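Sobre nós

Imprimir | Enviar por e-mail

Olá! Eu sou a Anouk Meijer e, se chegou até esta página, provavelmente anda à procura de alguém que lhe recupere uma porta de armário, um tampo de mesa ou um painel que já viu melhores dias. É isso que fazemos na Lirnudham, todos os dias, com muita lixa, muito pano e uma quantidade de café que prefiro não confessar aqui.

Comecei sozinha, numa garagem emprestada, com duas portas de cozinha que uma vizinha ia deitar fora. Estavam riscadas de uma ponta à outra (ela tinha três gatos e um filho com patins), e eu meti na cabeça que ainda davam para mais vinte anos. Demorei imenso! Estraguei a primeira, tive de recomeçar do zero e aprendi à minha custa que não se lixa uma superfície pintada com a mesma pressa com que se raspa uma parede. Mas ficaram boas, a vizinha chorou um bocadinho, e na semana seguinte já tinha outra pessoa a bater-me ao portão com uma cómoda às costas.

Hoje somos 10 pessoas e temos 800 metros quadrados só para nós, coisa que ainda me parece mentira quando abro a porta de manhã. Mudámo-nos em junho, depois de meses a trabalhar uns em cima dos outros, e a primeira coisa que fizemos foi espalhar as bancadas todas e andar às voltas entre elas como crianças no recreio.

O que fazemos, então? Sobretudo painéis e superfícies planas: portas, tampos, laterais de roupeiros, prateleiras, divisórias de escritório. Fazemos também o mobiliário que vem agarrado a isso, claro, mas o nosso amor é a chapa lisa. Parece a coisa mais simples do mundo e é onde se vê tudo. Um risquinho numa perna torneada passa despercebido, num painel claro com a luz de lado salta logo à vista – e depois já ninguém consegue olhar para outra coisa.

Por isso a primeira etapa é sempre olhar. Pomos a peça debaixo das lâmpadas, inclinamos, viramos, passamos a mão. Marcamos a lápis o que é só de superfície e o que vai fundo. Há riscos que saem com polimento e há outros que pedem enchimento e pintura nova, e eu prefiro dizer-lhe isso antes de fazer o orçamento do que a meio do trabalho. Às vezes digo também que não vale a pena, que a peça está bem assim e que o dinheiro fica melhor gasto numas dobradiças novas. O meu contabilista não acha graça nenhuma.

No ano passado passaram-nos pelas mãos 1.386 peças, e a maior encomenda foi a da Semeniuk, que nos confiou 322 portas de cacifo de um balneário antigo. Foram semanas a fio a ver verde! Sonhava com verde. Também trabalhamos regularmente com a Dreminance, que nos manda os tampos das suas salas de reunião, e temos uma linha nossa de prateleiras feitas com sobras, a que chamámos Notik porque era o nome do cão que dormia em cima da pilha da madeira.

Quem nos visita costuma reparar primeiro no teto, todo ele ondulado e branco, com as vigas de metal a correr até ao fundo. Eu reparo sempre nas luzes, que para mim são a ferramenta mais importante da casa. Passem por cá, a sério, gosto muito de mostrar isto.
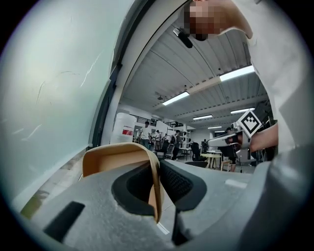 Um painel verde-acinzentado ainda com os seus riscos, e malta nossa ao fundo da sala.

Se quiser trazer alguma coisa, não precisa de a limpar antes nem de pedir desculpa pelo estado em que está. Mande-nos só as medidas e duas ou três fotografias, de preferência uma tirada de lado junto a uma janela, que é como os riscos aparecem melhor. Se a peça for grande, diga também se há elevador em sua casa (esta já me custou uma dor de costas das valentes). Respondemos a toda a gente, mesmo quando andamos atrapalhados, e se eu estiver com as mãos cheias de tinta liga-lhe um dos meus colegas.

Aos sábados de manhã temos a porta aberta para quem queira aprender a polir uma peça pequena. Traga roupa velha e a gaveta, a bandeja ou o banquinho que tiver lá por casa. As lixas e o café são por nossa conta.

Até breve!
Anouk

Imprimir esta página | Enviar a um amigo por e-mail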